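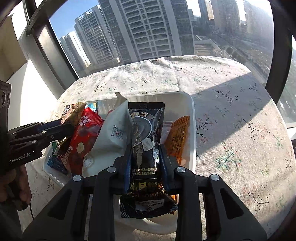
Saragih Rovers add a summer home stand, and I get to tell you about it

July 29, 2025 — Hi, it's Darcy Kereama, general manager of the Saragih Rovers. Our lawyer offered to write this one and I said no thanks, I've been waiting since June to share it!

We're playing our whole preseason at home this year. Three games, all at Tekach Field, all against clubs from the Somow Football League, and the first 800 tickets for each game are free. You can pick them up at the box office window or on our website (the site was slow last year, I know, we moved to a new host).

Last season we averaged 3,428 fans a game, and I still hear from people who couldn't get a seat for the playoff loss. So we've also put 44 new season ticket packages on the east side, down low near the 30-yard line, where you can hear Coach yelling — bring earplugs for the kids.

Speaking of Coach, Seren Probert is back on a new two-year deal. I asked her for something I could print and she gave me this: "We were one first down short of the final and I've watched that drive more than I'd like to admit. I want the ball back."

Dustodo stays on as our jersey sponsor. The road jerseys are gray again, and yes, the old numbers are back!

Gates open 90 minutes before kickoff. Parking is in the north lot only while the south lot gets repaved.

Media passes: write to the Rovers front office, attention Darcy.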